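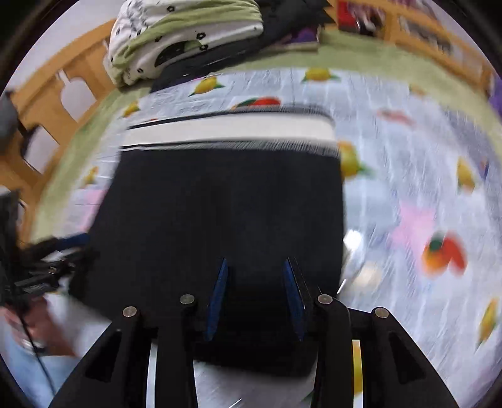

Print | E-mail

Skikura hand-held gripper kit – trial unit checklist, May
Checked by: Mehwish Warraich
Unit 191

Finger pads, blue, both sides – OK, seated square
Screw heads on linkage arms – OK. Re-torque after 1000 grips, per Gisetti
Outer arms – no cracks, light scuffing
Jaw closes even – OK at 444, drifted a bit by 610. Watch
Hold test, soft items – pass. Dark flat ones fine, slick ones need a second squeeze
Cables – FAIL. Too much slack on left, catches on bed rail. Clip befor next session
Hand clearance at trigger – OK, tight with gloves
Spare pads in case – missing, asked Bahman Talebi

Do not sign off til cables redone. Colette wants it back by 3 pm.

Print | E-mail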